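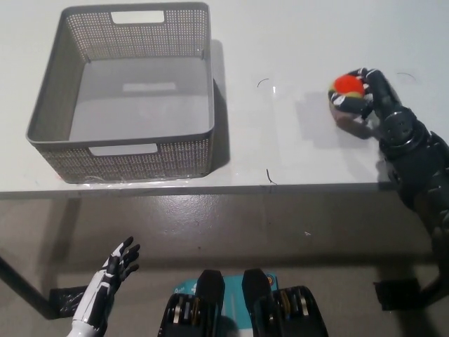
Der offene Korb ist das bessere Möbel

In Diskussionen über Ordnung in Wohn- und Spielräumen wird der Deckel überschätzt. Die übliche Empfehlung lautet: geschlossene Box, stapelbar, beschriftet. Ich halte das für Gegenstände des täglichen Gebrauchs für falsch und vertrete hier die Gegenposition. Ein flacher, oben offener Kunststoffkorb mit gelochter Wand und zwei Griffausschnitten leistet mehr als jede Box mit Klickverschluss.

Ausgangspunkt ist der einzelne Vorgang. Ein Ball soll weg. Bei der geschlossenen Box heißt das: Ball ablegen, obere Box vom Stapel heben, Deckel lösen, Ball hineinlegen, Deckel schließen, Stapel wiederherstellen. Beim offenen Korb heißt es: Ball loslassen. Wer diesen Unterschied für trivial hält, hat noch keine Gruppenräume am Mittwochnachmittag abgenommen. Ich habe das elf Jahre lang getan und in der Einrichtungsplanung von Kernberg danach bestellt.

Meine Kollegin Manuela Grasso wendet an dieser Stelle regelmäßig den Staub ein. Der Einwand ist sachlich richtig und praktisch von geringem Gewicht. Staub setzt sich auf Dingen ab, die liegen bleiben. Bälle, Bausteine und Tücher, die täglich in Bewegung sind, müssen ohnehin abgewaschen werden, auch dann, wenn sie die Nacht unter einem Deckel verbracht haben. Für Saisonware und Papier gilt das nicht. Dort ist die geschlossene Box die richtige Wahl, und ich bestelle sie auch.

Zur Wand. Gelochte Wände werden gern als Gestaltungsmerkmal verkauft. Ihr Nutzen liegt in der Luft. Was feucht eingeräumt wird, und in Räumen mit Kindern wird vieles feucht eingeräumt, trocknet hinter einer gelochten Wand schneller als hinter einer geschlossenen. Feine quadratische Löcher sind dabei groben Schlitzen vorzuziehen, in denen sich Kleinteile verkanten. Der Nachteil liegt in der Reinigung: Eingetrockneter Kleber geht aus einem feinen Raster nur mit der Bürste heraus. Das ist einzuplanen.

Der Boden soll glatt sein. Ein gelochter Boden lässt Sand und Krümel auf das Regalbrett durch, das dann jedes Mal mitgewischt werden muss. Ein glatter hält sie zurück, bis der Korb über dem Eimer ausgekippt wird. Hersteller, die das Raster der Wand unten einfach fortsetzen, sparen Material und verlagern die Arbeit.

Zu den Griffen. Zwei gegenüberliegende Ausschnitte knapp unter dem Rand sind aufgesetzten Henkeln überlegen. Sie können nicht ausreißen, stehen nicht über und erlauben es, die Körbe bündig nebeneinanderzustellen. Der Rand darüber muss massiv und leicht gerundet sein. Das Modell Drodus, das wir einmal in 47 Exemplaren beschafft haben, hatte an dieser Stelle eine Formkante, die beim Tragen in die Finger drückte. Die Körbe wurden danach geschoben statt getragen, und entsprechend sahen die Regalböden aus.

Die Farbe ist der Punkt, an dem ich am häufigsten Widerspruch bekomme. Osvaldo Marras hätte in Kinderräumen am liebsten Körbe in vier Farben, je Spielzeugart eine. Ich bestelle Grau. Ein roter Ball hebt sich von einem grauen Boden ab, von einem roten nicht. Mit einem Blick von oben lässt sich feststellen, ob der Korb leer ist oder ob noch etwas darin liegt, und damit entfällt ein Teil der Beschriftung. Farbcodes setzen außerdem voraus, dass dieselbe Farbe in fünf Jahren noch lieferbar ist. Bei der Serie Rundine war sie es nach 2 Jahren nicht mehr.

Bleibt die Größe. Ein Korb, der alles aufnimmt, nimmt auch alles auf, und zuunterst liegt dann, was gesucht wird. Ich rate zu niedrigen Körben, in denen höchstens zwei Lagen übereinander Platz haben, und zu einer Art von Gegenstand je Korb. Bei Regalen von 90 cm Breite plane ich die Fächer so, dass jeder Korb einzeln herausgezogen werden kann, ohne den Nachbarn zu bewegen. Stapelbarkeit ist für den Lieferanten von Interesse, im Betrieb verdirbt sie den Zugriff.

Wer neu einrichtet, sollte ein Muster kommen lassen, es auf einen Tisch stellen und den Gegenstand hineinlegen, für den es gedacht ist, einhändig und ohne hinzusehen. Klebestreifen und Schutzfolien kommen vorher ab, auch an der Unterkante, wo sie gern übersehen werden.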